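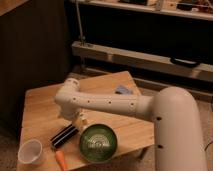 3 min read

Flevalum 125 van: clutch judder from cold, replacement already fitted

Posted 26 July 2018 in Light Commercial, Transmission

I have a Flevalum 125 panel van, short wheelbase, five-speed manual. It judders when pulling away in first and reverse for the first few minutes of the day. Once the gearbox is warm the fault is barely noticeable. The clutch kit (cover, driven plate and release bearing) was replaced 1,245 miles ago by an independent garage. The fault was present before the work and is present now, with no real change in severity.

Checked so far:
Engine mounts, both sides, no visible splits.
Clutch fluid level and colour, normal.
Driveshaft joints, no play that I can feel by hand.
Fault codes, none stored.

The flywheel was not replaced. The garage says it was "cleaned up", which I take to mean wiped down. The kit was a Zallell one. Biting point is about halfway up the pedal and there is no slip under load in fourth on a long hill. Is this the flywheel, or should I look elsewhere before the gearbox comes out again?

gearwhine_north

There are two versions of the 125 and they need different answers. Early vans have a solid flywheel. Later ones have a dual mass unit. If you don't know which you have, take off the inspection cover at the bottom of the bell housing and look at the edge of the flywheel with a torch. The dual mass type is visibly in two parts with a gap between them.

If it is the dual mass type, it should have been measured when the gearbox was out. Two checks are made: free rotation of the secondary mass against the primary, and rock at the outer edge. Limits are given in the workshop manual for each engine code, so don't use a number from a forum. A worn unit usually rattles at idle and on shutdown as well. You don't mention a rattle.

If it is the solid type, cold judder points to the friction face or to contamination. Heat spots show as blue or dark patches and they are harder than the metal around them, so a new plate grabs and releases as it crosses them. Wiping does nothing for this. It needs to be machined within the permitted thickness or replaced.

Before paying for either, check the lower torque mount. It sits behind the sump and is not one of the two side mounts. The rubber can part from the inner sleeve without showing a split. Put a bar between the mount and the subframe, lever gently, and watch the sleeve. It is held by one M12 bolt through the bush and 2 smaller ones into the bracket. That job takes less than an hour on ramps and costs a small fraction of a gearbox removal.

Also look at the input shaft seal. A slight weep there will put a film of oil on the plate overnight. Any oil at the bottom of the bell housing should be treated as a leak until you know which side it came from. Gear oil smells of sulphur and engine oil does not.

tallowfield

Mine did this and it was the clutch. Would go back to the garage, it should be under warranty.

uibo_fleet_workshop

We look after 23 of these on the Ativbridge depot contract, mostly the later type. I agree with the first reply on the lower torque mount and would start there. On our vans it has been the cause more often than the flywheel.

One point to add. The driven plate splines should have a very thin smear of the correct grease. If they were fitted dry, the plate can stick on the shaft and release unevenly. If they were fitted with too much, it is thrown outwards on to the friction face. Both give judder soon after a new kit. In your case the fault was there beforehand, so I would put this low on the list, but ask the garage what they used.

A test for the mount with no tools: handbrake on, bonnet open, second person watching the engine from the side and well clear of the front of the van. Bring the clutch to the biting point in first, then in reverse. Some movement is normal. A sharp lurch with a knock at the end of it is not. Do it from cold or you will learn very little.

If the gearbox does come out again, have the pilot bearing and the release arm pivot changed at the same time. Neither is included in the Zallell kit.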